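Hard water leaves scale wherever it is heated, and a small commercial laundry heats a great deal of it. At 88 degrees the calcium carbonate drops out quickly and settles on the elements first, then on the drum bearings' seals and the drain valve.

Valdemar Gunnlaugsson has serviced machines in Rukach for most of his working life. He tests the supply before he opens a panel, and he logs the result against the cycle count. A washer in Rukach needs descaling every 3000 cycles. In Derkach, where the supply comes off chalk, the same model needs it far sooner. 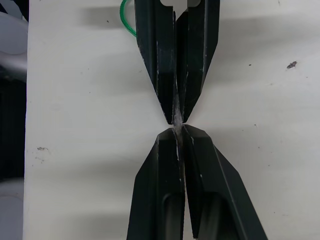 ## Softening the supply

Two methods are in common use. Ion exchange swaps calcium for sodium and needs salt, a drain and a regular regeneration. Dosing adds a phosphate that keeps the calcium in solution - cheaper to fit, but it does less at high temperatures.

Sustero sells both types. Its smaller exchange unit holds 5 litres of resin and suits a site with 2 washers. Gunnlaugsson sets regeneration for the night, when no machine is drawing water.

Marin Kadrić, who runs the laundry at Pemivness, chose dosing and regrets it. "The elements still furred up," he says. "I'd paid for the pump by then." He changed over in June and now checks hardness at the tap weekly, with paper strips.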